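From: Nayeli Bermúdez
To: Flatpack and Fittings list
Date: 18th November
Subject: Re: Valtska shelving, is the thread standard?

Briggs wrote:
> Before you all order spare legs from Drultus, has anyone looked at
> the corner sockets on the Valtska? I say they're an ordinary coarse
> thread and any leg will go in. My other half says I'm about to waste
> a parcel. Could somebody with a shelf in bits please have a look?

I have a shelf in bits. I have had a shelf in bits since January, so it was kind of you to ask as though this were a passing condition.

I turned one of the white ones ribbed side up on a bit of black plastic sheet, which is what the hall floor is wearing until the painting gets done. Picture of one corner:
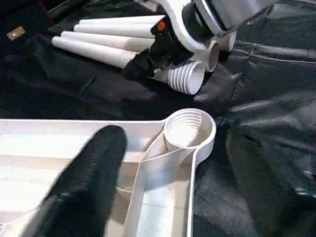
Corner socket, shelf upside down. Thread visible on the far wall.

The thread stops dead at a vertical line and the wall is smooth to the right of it. I don't remember the Drultus sockets doing that, though mine went to my sister along with the bookcase, so don't quote me. If it's an interrupted thread, your leg may still go in, but I wouldn't hang 2 boxes of National Geographic off it.

I've not put calipers on it. Mine are at work, in a drawer with a label saying they are not. Sasteleck used to do a leg pack, part 1529 in the old catalogue, for the 900 mm unit, and the leaflet said "fits most". Most what, it didn't say.

If you want to post me one leg I'll try it and post it back. Please don't send the whole set. Your other half has suffered enough.

Also, does anyone still have the assembly sheet? Mine has a shopping list on the back and I followed the wrong side.

Nayeli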